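Nulano Staff Guide
November edition
Prepared by Fotis Koutsoukos, Workplace Practice

Home | Staff guides | Folding stations | Contents | Previous | Next

Section 4. Setting up and working a hand-held gripper station

4.1 Purpose of this section

This section applies to all linen and garment staff at the Rathjen and Trinosden sites who have been assigned to a gripper station. At these stations, folding is carried out with a pair of hand-held grippers. The movements recorded are used to prepare the Fusia folding line, which will take over part of the flat folding now done by hand.

Staff are asked to read the whole section before their first session. Team leaders should keep a printed copy at each station.

4.2 What changes in your working day

A gripper session replaces ordinary folding for the period shown on the rota. It is not added to it. No session may last longer than 52 minutes, and each must be followed by a break away from the station.

Piece targets do not apply during a session. A person who folds quickly by hand will be slower with the grippers, and this has no bearing on appraisal or pay. Team leaders must not compare the output of a gripper station with that of a hand-folding table.

4.3 Preparing the station

1. Cover the bed with a plain fitted sheet and pull it tight at the corners. Small creases may be left.
2. Place one garment or cloth on the near part of the bed. Keep the remaining items to one side, within reach.
3. Check that both grippers carry the correct station label.
4. Open and close each gripper five times. The two fingers should meet at the tips without force.
5. Place the tablet on the bed, face up, where it can be read without leaning across the work.
6. Sign the session sheet and enter the start time.

Note: At Rathjen, stations are set up by the early shift. Late staff need only carry out steps 3 to 6.

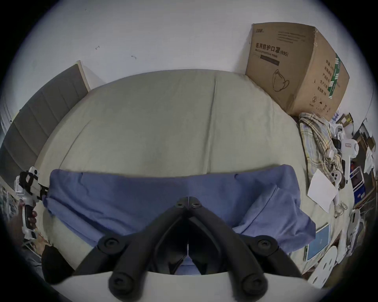
Caution: Do not place the fingers of your free hand between the gripper fingers or near the pivots when the tool is closing. Long sleeves, lanyards and bracelets must be secured or removed before the session begins.

4.4 Folding with the grippers

1. Stand facing the long side of the work with your feet level. Hold one gripper in each hand by the handle, with the wrist straight.
2. Lower both grippers to the garment. Close the fingers on a single edge, taking up as little fabric as will hold.
3. Lift both ends together. Pause briefly before moving on.
4. Bring the edge across and lower it on to the lower layer. Open both grippers fully before you draw them away.
5. Repeat until the fold shown on the tablet has been reached.
6. If an item slips, carry on from where it has fallen. Do not start again, and do not correct the fold by hand until the recording has been stopped.

Shirts should be folded lengthwise first. Collars and buttons cause most slips, and a grip taken slightly to one side of them is usually more secure.
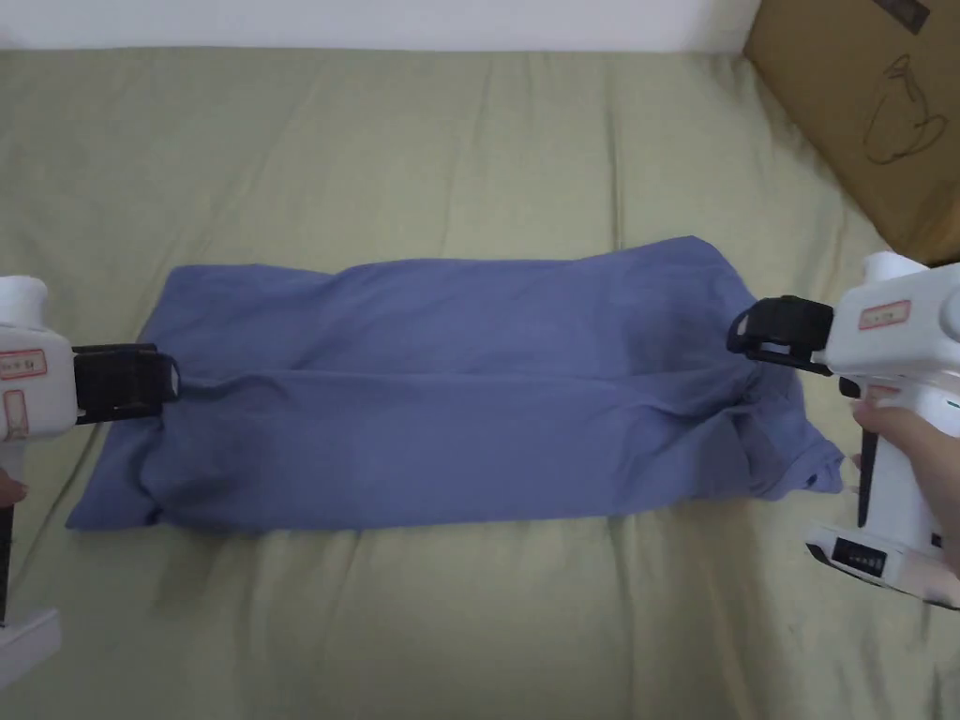
Staff new to the work should complete 30 practice folds before any recording is kept. These may be spread over several days. A colleague who has already finished practice should be present for the first session, and either person may ask for it to be stopped.

Caution: Stop at once if you feel pain or numbness in the hand, wrist or forearm. Report it to your team leader before you leave the area. You will be returned to other duties for the rest of the shift, with no loss of hours.

4.5 Ending a session

1. Stop the recording on the tablet and wait for the confirmation message.
2. Lay both grippers on a folded cloth with the fingers open.
3. Enter the finish time on the session sheet, with a short remark on any item that proved difficult.
4. Wipe the handles and return the grippers to the charging shelf.

A recording may be withdrawn by the person who made it at any time within 24 hours. No reason need be given. Requests should be made on form GS2.

4.6 Roles after the folding line is installed

Each site will supply 300 recorded sessions before installation begins. Once the line is in use, the following duties will remain with staff: sorting and inspection, folding of delicate or badly creased items, clearing of stoppages, and the final check before packing.

Training for these duties will be offered first to those who have worked at a gripper station. Staff who have not, including those who chose to decline, may apply in the second round. Questions about individual posts should be raised at the Tuesday briefing or in private with Workplace Practice.

Continue to Section 5: Care and storage of grippers

Contact: Workplace Practice, Nulano | Copyright Nulano. All rights reserved. | Back to top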